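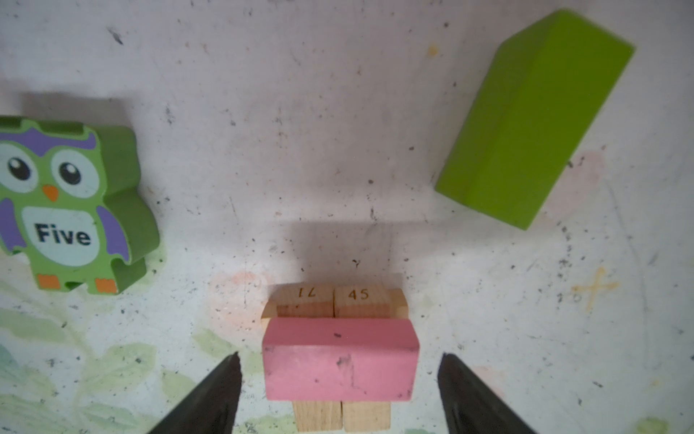
Home | Shop | Repairs & Spares | FAQ | Contact

Wooden Blocks: Frequently Asked Questions

Will my set look like the ones on the site?
Not exactly. Sunley sells secondhand wooden blocks, sorted and cleaned at our shop in Nummont. Sets are mixed, so you may get painted rectangles, plain wood blocks and character pieces together.

Do you take out blocks with scuffs or marks?
No. Scratches, dark smudges and old handwriting on the wood stay as they are. We remove anything that is cracked, splintered or flaking.

Why do some plain blocks have numbers written on them?
Many come from schools and day cares that numbered their own sets. The numbers are not our stock codes and don't tell you anything about size. Light sanding will take most ink off bare wood.

What are the owl blocks?
They are chunky cut-out number pieces. The green and purple owl has the word "Five" on its belly. We sell them singly when we have them and can't promise a full run of numbers.

How many blocks come in a bag?
The small bag has 72 and the large bag has 100. Character pieces are included in the total.

Can I ask for certain colors?
Yes, for large bags only. Put the colors in the order notes. Lime green and pink are usually in stock. We will email you if we are short.

How should I clean them?
Wipe with a damp cloth and a drop of dish soap, then dry right away with a towel. Do not soak them or put them in the dishwasher. Painted pieces can be wiped the same way, but don't scrub.

Can I repaint a worn block?
You can. Sand it first and use a paint labeled safe for toys.

Do you buy used blocks?
Yes, at the Prostgate drop-off counter, by the boxful. We do not take blocks in September, when we do our yearly sort.

What is the return period?
4 weeks from delivery. Bags must be complete. Return shipping is paid by the buyer unless we sent the wrong item.

Contact us | Shipping | Returns | © Sunley, January 2018 | Back to top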